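Golthorpe Cotton Rag Sketchbook, A5
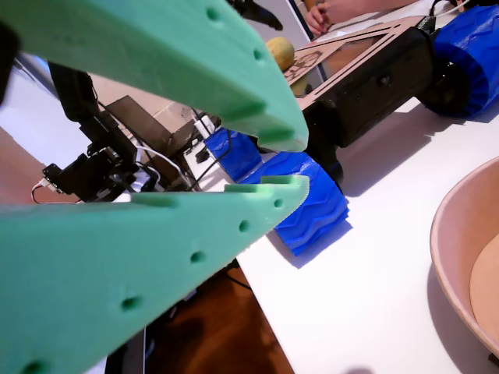
We've been hoping to stock a proper rag paper book for ages, and the Golthorpe is a lovely one. The paper is 200 gsm with a slight tooth, so pencil grips nicely and a light wash dries without much buckling. Ink stays crisp too, even with a very wet nib!

It's sewn in sections, so it opens flat right across the middle – great if you like to draw over both pages (we do, all the time). The cover is grey bookcloth over stiff board and there's a ribbon, plus a pocket at the back for tickets and scraps.

You get 140 pages. Heavy watercolour will show through a little, so for big soaking skies try the Senero block instead, in the same size but with thicker paper.

Details
Size: A5, portrait
Paper: 200 gsm cotton rag, off-white
Pages: 140
Binding: sewn, opens flat
Cover: grey bookcloth

Also comes in a pack of 2. The elastic band is sold separately and fits the Killico pen loop as well. Orders placed before noon on Saturday go out the same day.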